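3. The Task and How We Taught It

Our project came out of a one-semester robotics class at Clavesberg, and we picked the task in the first week, mostly because we could set it up with things already lying about the lab. A tray, three buttons in different colors, a block and two pieces of cloth. You type a short command ("press the orange button", say) and the arm has to work out where to go! 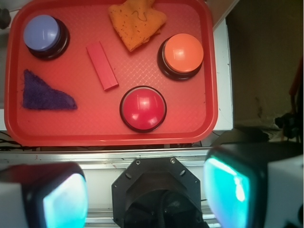
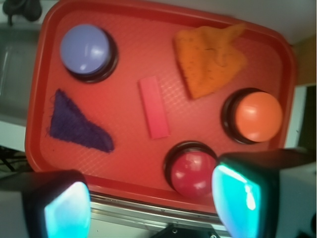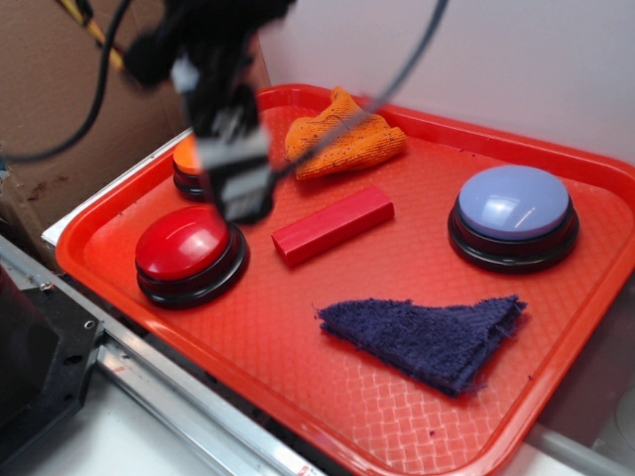
Figure 2. Tray setup for the button and block commands. The first two views are from the wrist, the third from the side.

I did most of the early driving by hand, and I was pretty bad at it. My first 113 demonstrations had so many pauses in them that the policy learned to pause too -- it would drift over a button and just hang there, thinking it over. We threw those out and started again with a rule that a demo had to be one smooth go. By the end we had 2154 of them, split across 7 commands, and the arm got a lot less shy.

Colors gave us more trouble than shapes (I had bet on the opposite, and lost). "Red" is a rough word to use when the tray is red and so is the block, so we wrote every command with the noun in it, and that helped more than any change we made to the network. We also moved things between demos, so that the policy couldn't get by on memorizing one corner of the tray.

Training took over 2 days on the class machine, which we shared with the Nosanby team, so most of our runs went in on a Friday evening and we'd come back to whatever was there. The settings for each run are in the appendix.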